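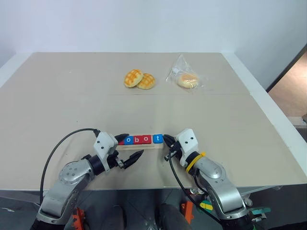 Figure 3.1 Two waffle-patterned pastries, with a round bun in a clear bag.

Chapter 3
Appetite and Mealtimes in Later Life

If you have ever cooked for an older relative, you may already know the small disappointment of carrying away a plate that looks much as it did when you set it down. You made the dish they used to love, you kept it warm, and they thanked you very kindly and ate two forkfuls. It is easy to take this personally, and most of us do at first. In this chapter we want to look at what may be going on when an older person eats less, and at what a home care worker can do about it without turning every meal into a tug of war.

Some change in appetite is common with age. The senses of taste and smell often become weaker, so that a soup that seems well seasoned to you may taste like very little to your client. Many people feel full sooner than they used to. Medicines can dry out the mouth or leave a bitter taste behind, and dentures that have grown loose can make a crisp apple more trouble than it is worth. Then there is company, or the lack of it - a person who cooked for a family for decades may see little point in setting a table for one.
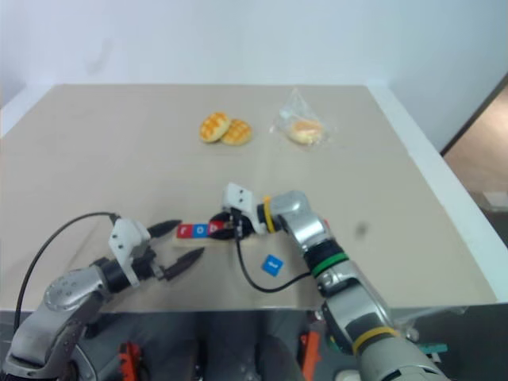 What You Will Learn in This Chapter

By the time you reach the review section, you should be able to name several common causes of poor appetite, tell an ordinary light eater from a person who needs to be seen by a nurse or doctor, and keep a simple food record that somebody else can read. You will also practice talking about food with a client, a skill that takes more patience than you might expect (and that goes better when you are sitting down yourself!).

A Morning in Covton

We will come back several times to a client we met in Chapter 1, the retired bus driver who lives alone in an upstairs apartment in Covton. When his aide began visiting in October, he was having coffee for breakfast, crackers for lunch, and whatever was easiest for supper. He did not think of himself as a poor eater. He simply said that he was never hungry, and that food had stopped being interesting.

His aide did not begin with a lecture or a chart. She asked him what he used to eat on the road, and got a wonderful long answer about egg sandwiches at the Pritley depot.
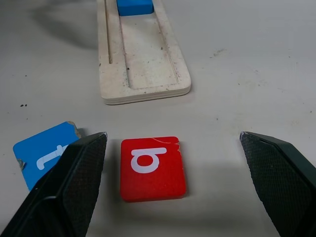
The next morning she made him half of one, on a small plate, and sat with him for 25 minutes while he ate it and talked. She wrote down what he had finished as well as what she had served, two things that new aides very often mix up. Keep that difference in mind as you read the next section, where we look at his food record for the first week and ask what the nurse would want to know.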